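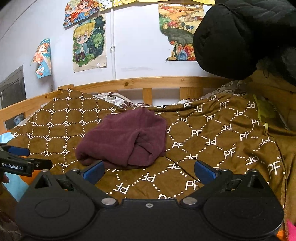 How to Fold a Crumpled Top on the Bed

Most of us don't own a folding table, and the ironing board is too narrow for anything bigger than a pillowcase. A made bed is the right height for most people and it's already there. This page covers one long-sleeved top from heap to folded. The same steps work for sweatshirts, pyjama tops and thin jumpers.

What you need

A made bed with the cover pulled tight
The top, fully dry
A shelf or drawer to put it in

I used to fold straight from the laundry basket while standing up, holding each thing under my chin. It's quick, but the sleeves end up different lengths and the pile leans. Laying things down takes a little longer and they stay folded in the drawer.

Step 1: Clear a space

Smooth the bedspread with your forearm and push the pillows up to the headboard. A patterned cover is handy, as you can line the side of the garment up with the print. On a slippery cover, lay a bath towel down first.

Step 2: Find the neck and the hem

Don't start pulling at whichever bit is nearest. With a bunched-up top it's easy to take hold of a cuff and turn the whole thing inside out. Feel for the thickest seam, usually the neckband, and move it so it points away from you. Then find the bottom hem and bring it towards you.

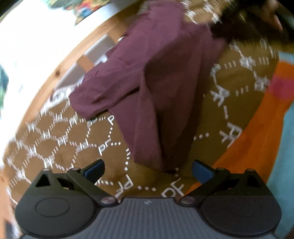

A maroon item, possibly a top, in loose folds on the patterned bedspread.

If the top is inside out, put one arm in through the hem, take hold of a cuff and draw it back through. Do the other sleeve the same way.

Step 3: Shake and lay flat

Pick it up by the shoulders and give it 3 sharp shakes. Lay it face down with the sleeves out to the sides. Run your palms from the middle outwards, then from the neck down to the hem. Fleecy fabric only needs a light stroke. Thin cotton will take more pressure.
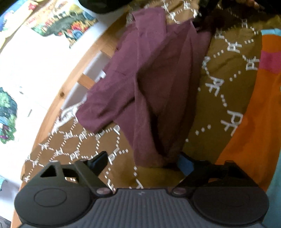

Check the sleeves before going any further. They tend to get trapped under the body, and a hidden sleeve leaves a lump that you will only notice once everything is folded.

Step 4: Fold the sides

Bring one side in to the middle of the back, then lay the sleeve straight down along the fold. Repeat with the other side. You should have a long strip the same width at the top and bottom – mine come out at 30 cm, which suits a standard shelf. For a narrow drawer, bring the sides in further.

Step 5: Fold up from the hem

Fold the hem up to the neck for a shelf. For a drawer, fold the strip in thirds and stand it on its edge. Turn it over so the front is showing.

Thick hoods can be folded down over the back before you start step 5.

Oluf Holst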